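Tischläufer auf gemusterter Tischdecke: passt das, und welches Geschirr dazu?

Haushalt & Wohnen > Tisch decken und dekorieren

Effie Shearer
1. April 2019

Hallo zusammen!

Ich brauche mal eure Augen, meine eigenen sind inzwischen vollkommen parteiisch. Ich habe mich nämlich verliebt, und zwar in eine Tischdecke mit Zitronen. Weißer Grund, ein Gitter in Orange und Weiß und darauf gelbe Zitronen mit grünen Blättern. Die lag bei Brurnari ganz unten im Stapel, und ich habe sie rausgezogen und nicht mehr losgelassen (mein Mann stand daneben und hat nur noch die Geldbörse gesucht). Seit sie auf dem Esstisch liegt, ist das ganze Zimmer heller, ich schwöre!

Nun habe ich aber auch noch den rosa Tischläufer mit den grauen Zeichnungen, Messer, Gabel, Flasche und dieser Restaurant-Schriftzug, den hat mir meine Schwester im Dezember geschenkt. Ich mag ihn sehr und wollte ihn auf keinen Fall in die Schublade verbannen, also habe ich ihn einfach obendrauf gelegt, ein Stück nach links versetzt. Und dann ging es mit dem Geschirr los. Bei mir passt ja nichts zusammen, ich sammle einzelne Stücke vom Flohmarkt und aus allen möglichen Läden, und jedes hat irgendeine Farbe oder irgendwelche Blümchen. Gestern habe ich mal ein paar Sachen zur Probe hingestellt, um zu sehen, wie sie auf den beiden Stoffen wirken.
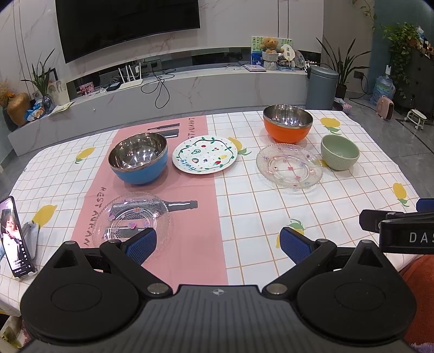 Mein Esstisch mit Zitronendecke, Läufer und den ersten Probestücken

Die Schüsseln in Blau und Orange sind innen aus Edelstahl und werden bei uns ständig gebraucht, für Salat, für Chips, für alles. Die Glasteller mit dem gewellten Rand und den kleinen Blumen finde ich zauberhaft, aber ich habe das Gefühl, dass sie auf dem bunten Stoff fast verschwinden. Und der weiße Teller mit der Ranke, den Erdbeeren und dem Maiskolben ist mein absoluter Liebling. Der ist handbemalt, und ich würde ihn am liebsten jeden Tag benutzen!

Jetzt meine Fragen:

Darf der Läufer auf der Zitronendecke bleiben oder beißt sich das? Und wenn er bleibt, lieber in die Mitte oder so seitlich?

Wie bekomme ich die Glasteller besser zur Geltung, ohne gleich neues Geschirr zu kaufen?

Und noch etwas Praktisches: Der Läufer rutscht. Sobald jemand die Salatschüssel zu sich heranzieht, wandert er mit und schlägt Falten. Was macht ihr dagegen?

Anlass ist ein Frühlingsbrunch mit der Familie, aber ich will den Tisch auch danach so lassen, bis in den Sommer rein. Ich freue mich über jede Idee, auch über verrückte!

Liebe Grüße
Effie

Zitronenfalter_31

Oh, wie schön, endlich mal ein Tisch mit Farbe! Überall sieht man nur noch Grau und Leinen, und dann kommst du mit Zitronen, herrlich.

Zu deinen Fragen. Den Läufer würde ich unbedingt liegen lassen, aber in die Mitte rücken. Seitlich sieht er schnell so aus, als wäre er verrutscht, vor allem mit dem Gittermuster darunter, da fällt jede schiefe Kante auf. Leg ihn genau an einer Linie vom Gitter entlang, dann hast du gleich eine Hilfe beim Ausrichten. Rosa und Orange zusammen finde ich großartig, und Gelb verträgt sich mit beidem. Schwieriger ist, dass du zwei Motive hast, die beide etwas erzählen wollen, also einmal Obst und einmal Bistro. Deshalb würde ich auf dem Läufer nur wenig abstellen, damit man die Zeichnungen noch erkennt.

Die Glasteller brauchen etwas Einfarbiges unter sich. Klares Glas zeigt nun mal alles, was drunter liegt, und bei dir liegt da eine Menge! Ich nehme dafür schlichte Platzsets in Weiß oder eine Papierserviette, ganz aufgefaltet. Bei Flukwood habe ich mir mal runde aus Filz geholt, die sind ein bisschen größer als der Teller, und plötzlich sieht man jedes Blümchen. Hellgrün könnte bei dir auch toll sein, du hast doch rechts die kleine hellgrüne Keramikschale stehen, die passt wunderbar zu den Blättern auf der Decke. Davon würde ich mir noch mehr suchen, für Marmelade und Butter beim Brunch!

Der Erdbeerteller kommt bei mir in so einem Fall in die Mitte, mit Gebäck drauf. Aber nicht zu voll, sonst sieht man die Malerei nicht mehr. Handbemalte Teller spüle ich übrigens nur von Hand, ich habe mir mal einen in der Maschine ruiniert und trauere ihm heute noch nach.

Gegen das Rutschen: Antirutschmatte aus dem Baumarkt, die dünne mit den Löchern, die man auch unter Teppiche legt. Zwei Streifen von 25 cm reichen bei mir, je einer unter jedem Ende. Am besten etwas schmaler schneiden als den Läufer, damit nichts rausguckt.

Berichte bitte, wie der Brunch war!

kuechenkrempel

läufer weg, decke reicht. sonst alles hübsch

Marlis vom Deich

Ich sehe das genau andersherum als kuechenkrempel, ich würde noch eine Vase mit Tulpen dazustellen! Gelbe oder orangefarbene, die nehmen die Farben von der Decke auf.

Beim Läufer noch ein Tipp: Decke und Läufer vorher beide bügeln, und zwar mit Dampf. Glatt auf glatt rutscht zwar erst recht, aber mit der Matte von Zitronenfalter_31 ist das kein Thema, und es liegt einfach viel schöner. Wer keine Matte mag, kann den Läufer auch mit ein paar Heftstichen an der Decke festnähen, die sind vor dem Waschen schnell wieder aufgetrennt. Bitte getrennt waschen, zumindest beim ersten Mal, rosa Stoff kann abfärben.

Die blaue und die orange Schüssel würde ich schräg gegenüber hinstellen, eine links oben, eine rechts unten, dann verteilen sich die kräftigen Farben. In die blaue Schüssel Orangen und Zitronen, in die andere die Brötchen. Viel Spaß beim Decken!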